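Table corner: the fruit bowl

I've been sorting out the play food for the toddler room at Parry this month, and you wouldn't believe how much fun a grown woman can have with a plastic banana! We had 62 bits of pretend fruit and veg in the big crate — most of it chewed — so I've kept the good ones and started putting out small bowls, one at a time, on a clear white table.

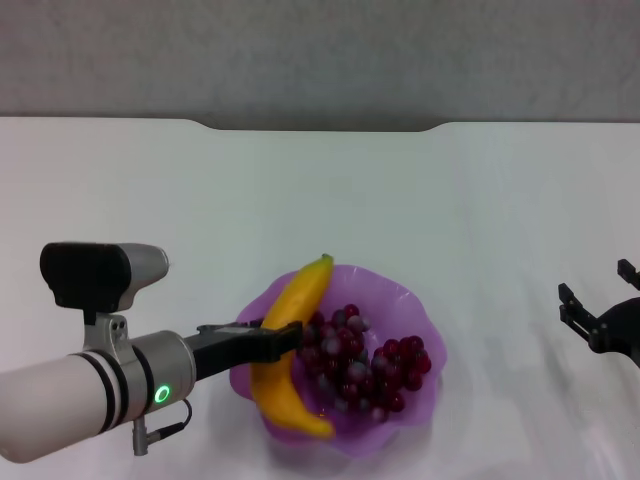

Seren Gethin wrote in to ask whether grapes ought to be out at all with the under-threes, even for show, and said she'd stick to the bigger fruit at home. Fair point, and it's why the bowls only come out for the older ones, with a grown-up sat right beside them.

I do love the purple one with the wavy rim, mind. If you've any other nice bowls going spare (plastic please, no china), drop them in to Gwawr Lloyd by the end of next week.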